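Does a Marked Worktable Stay Usable? A Report on Shared Surfaces in the Iven Workroom

Student project report
Zofia Jasińska and Bogdan Bednarek
Project advisor: Kazimiera Pawlak
30 November 2025

1. Why we picked a table

The workroom guide says a white table with a light gray grid "encourages order." We had both read that sentence several times before it started to bother us. It gives no source, and the person who wrote it has since graduated. Our project was supposed to find out whether the claim holds up for one table, one stand and a group of students who have other things to worry about.

We should say up front that we expected the answer to be no. Bogdan keeps his own desk in a state that makes any theory about grids hard to take seriously. Our advisor told us to write that expectation down before we began, so we did, and it is in the project notebook with her initials next to it.

2. What the guide promises

The guide makes two claims that can be checked. The first is that people line objects up with the grid if the grid is there. The second is that a white surface gets cleaned more often because dirt shows. There is also a paragraph about "visual calm," which we left alone. We could not think of a way to test it that would not end up as a survey, and we have filled out enough surveys to know how carefully people answer them.

3. How we did it

We followed the table for 10 sessions, starting in September. At the end of each session one of us looked over the tabletop before anyone wiped it and wrote down two things: where the stand had been left, and whether there were new marks on the surface. We did not tell the other users what we were writing. Dariusz Szczepańska guessed by the second session, and after that we stopped trying to be secretive.

For the stand, "lined up" meant that its base sat centered on a crossing of two grid lines. This sounds stricter than it was. The lines are faint, and in poor light we had to crouch to find them. If we disagreed, the session was scored as not lined up.

For marks, we accepted anything that was not part of the grid: scuffs, smudges, pencil, bits of dirt. Early on we wanted to measure how dark each mark was. We dropped that after an afternoon of arguing over a gray chart from a paint store.

4. The surface and the stand

The stand has a round base and a slim pole, both off-white. Off-white on white was a poor choice by somebody, in our opinion, but it was the stand the workroom had. The base has a raised rim, and it has no front or back, so the only thing a user can line up is its center, which is under the pole.

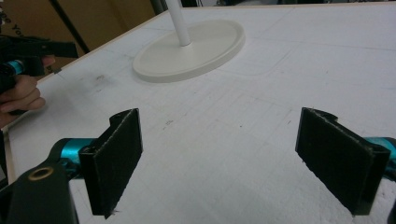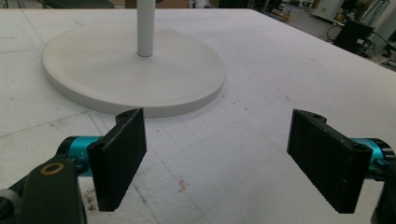
The round base on the white tabletop.

5. Results

The stand was lined up with the grid in two sessions out of 10. One of those followed a session when Bogdan had moved the stand himself to look under it, and he admits he may have put it back more carefully than he found it. We left it in the count and we do not trust it.

New marks were noted in seven sessions. Most were scuffs and small smudges. Pencil was harder to judge, since a faint pencil line and a faint grid line look very much alike. Zofia tried to erase one and found that it was part of the grid. This is a real problem for the guide's second claim. If dirt is supposed to stand out on white, it helps if the surface does not come already covered in thin gray lines.

As for cleaning, the guide says the table should be wiped after every session. The sign-off sheet agreed perfectly: every box was checked. Our own notes do not agree. Several smudges appear in the same place in our sketches from one session to the next, and we find it hard to believe they were wiped off and then came back.

6. What people told us

We asked Eugeniusz Kołodziej, who uses the table more than anyone, whether the grid helped him. He said he liked having it. We asked what he used it for and he thought for a while and said he had once measured a box with it. Dariusz said he had stopped seeing the lines by his third visit.

Both of them thought the table was cleaner than the old brown one. It may be. No records were kept for the old table, and we do not think memory is a fair substitute, especially when the old table was also wobbly and everyone hated it.

7. Problems with our own work

Ten sessions is a small number. We both wanted the guide to be wrong, which is a bad way to score anything by eye, and our rule for disagreements pushed the results in the direction we already favored. A better version would have had someone else do the scoring. Ms. Pawlak suggested this at the start, and we said it would take too long to train a third person. It would have taken 20 minutes.

We also never tested a plain white table with no grid. Without that comparison we can say that people mostly ignored the lines here. We cannot say they would have placed the stand any worse without them.

8. What we would change

Darken the grid or get rid of it. If the stand is meant to go in one particular spot, draw a circle the size of the base at that spot. Replace the sign-off sheet with a quick look by whoever comes in next, and take the word "encourages" out of the guide until someone has numbers for it.

We have given the notebook to the workroom desk. The sketches for the first two sessions are in pencil and should be copied over before they smear.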